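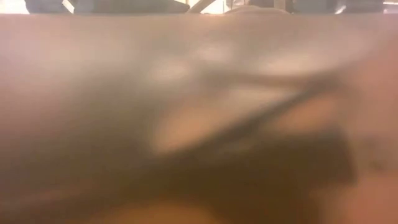

Issue 2

THE WORKTOP PAGE
Words by Anel Mtshali

Last issue's gallery was given over to the front door, and the front door has been unbearable ever since. This time it is the turn of the worktop, which does most of the work at Neterell and gets thanked about as often as the drains.

A great deal of surface, and a thin strip of room along the top. Anyone who has spent a Thursday evening with their chin on their fists, waiting for glue, will know the view.

For new readers: Neterell is a shared workroom, open to anyone who has paid their subscription and can be trusted with a craft knife. People mend things in it, or take them to bits with the intention of mending them. Between sessions everything is meant to be put away and the top wiped down. We have a sign about this. The sign has been mended twice.

On size
There is never enough of it. Give two members a worktop the length of a bus and by half past seven they will be negotiating over a corner. Umar Lamps, our oldest group, hold that the left end is theirs by custom. The Nemia bookbinders hold that custom is not written down anywhere, and they would know, having bound the minutes.

On level
I am often asked whether the top is level. I would like to thank everyone who has brought a marble to find out, and to ask them to take the marbles home again. A pencil laid down with care will stay where it is. If yours rolls, try laying it down with less drama.

On marks
Every ring, nick and dribble has an owner, and the owner is always somebody who left in the spring. We sanded the whole thing back in December and it looked lovely for most of an afternoon. Then the Moradi chair arrived for its new leg.

On the Moradi chair
Several of you have written in. It has now had more legs than a chair is entitled to, and it still leans like a man listening at a door. It goes back under the shelf until somebody feels strong. The 400 upholstery tacks that came with it are in the jam jar marked TEA, and I should be grateful if whoever thought of that would come and have a word with me.

On clearing up
Start at the end furthest from the sink and work towards it. Offcuts longer than your hand go on the rack. Shorter ones go in the box, where they will be kept for ever in case of a very small emergency. Brushes in the pot, bristles up. Mugs are not tools, whatever has been stirred in them.

On money
Subscriptions and the cake stall brought in 1,439 pounds over the year, of which 500 has been set aside for a new top when this one finally gives out. It has overheard this and seems to be holding on out of spite.

Prints of the picture can be ordered at the desk, mounted or plain. So far one has been reserved, by me, for the wall above the worktop, so that it has something to look at.

Next issue: the shelf. Please could whoever has the other bracket bring it back before then.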